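Home Posts Bench notes Archive Search

Clearing a plate: where simulation gets you

I have spent most of December on one chore, which is moving food off a plate and into a box. My kids do it badly every night. I wanted to know how badly a two-armed policy would do it in a simulator before anyone at Nedgate pays for hardware.

The layout is simple: a wood-grain table, an open cardboard box, and a blue-rimmed plate holding a lemon and a glazed donut. An arm works from either end. Positions are randomised each episode, and an episode times out at 26 seconds.

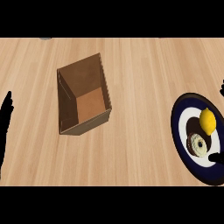

What the numbers say

Over 2,000 episodes, the policy failed to clear the plate in 405. Most failures were at the grasp. The lemon is smooth and rolls in the physics model if the fingers close off-centre. The donut is easier to hold, but the two items often spawn nearly touching, and closing on one shoves the other over the rim.

Bernice Nartey suggested slowing the approach by 15 per cent. It helped with the lemon and cost us timeouts elsewhere, so I have left it as a switch in the config.

None of this covers crumbs, sticky glaze or a donut that squashes. Ours is a rigid body with a nice colour on it. I would not call the chore solved, and I'd still scrape the plates myself.

Next on the list is cutlery. Kofi Gyamfi has the fork meshes.

Contact | © Hedach Notes | Back to top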